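Chapter 6
Showing, Not Telling: Teaching a Robot by Hand

I once spent most of a wet November trying to write down how to pick up a school bag. I don't mean in English (I could have managed that), I mean in code: where to put the fingers, how far to open them, how hard to squeeze, what to do when the cloth slides about. By the end I had up to 4,000 lines of it and a robot that could pick up one bag, from one side, on a good day. Then my colleague Getsemaní Palacios took hold of the arm, walked it through the job with her own hands, and had a better set of movements recorded before I'd finished my tea. I was cross for a week!

So that's what we'll be doing in this chapter. If you've come straight from Chapter 5 you'll have Skiritz set up already, and you can leave all the settings as they were. If you skipped it, go back and at least do the part on wrist cameras, or half of what follows will look very odd.

There are two main ways to give a robot a demonstration. The first is to hold the arm and move it yourself, which people in the trade call kinaesthetic teaching (you'll see it spelt both ways). It's lovely and direct, and you feel it straight away when the fingers meet something stiff. The trouble is that your own arms and sleeves keep wandering into the camera's view, and the robot then learns a world with your cardigan in it. The second way is remote control, or teleoperation. You move a handset or a second, smaller arm, and the robot copies you. Your hands stay out of the picture, but you lose a good deal of the feel, and I still squeeze too hard when I work this way.

I'm going to use soft things for nearly all of our early exercises. Most books begin with wooden blocks, and I can see why, but a block keeps its shape while you think. Cloth folds, bulges and bunches up between the fingers, and you find yourself making tiny corrections you'd never have thought to write down. Those corrections are the part we want to record.

One habit to pick up early: look at what the wrist camera gives you before you look at anything else. When you stand beside the robot you see the whole bag and the whole room, and it all seems terribly easy. The robot's view up close is often mostly fabric.

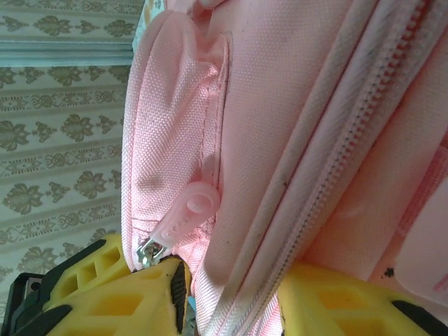
Figure 6.1 Wrist camera view of a pink backpack, with a fold of the fabric pinched between the yellow gripper fingers.

Try to say which way up the bag is, going by the figure alone. I find the zips help, and so does the bulge of the front pocket. Keep your answer, as we'll want it in Section 6.2, where we make our first recording and I own up to how many goes mine took.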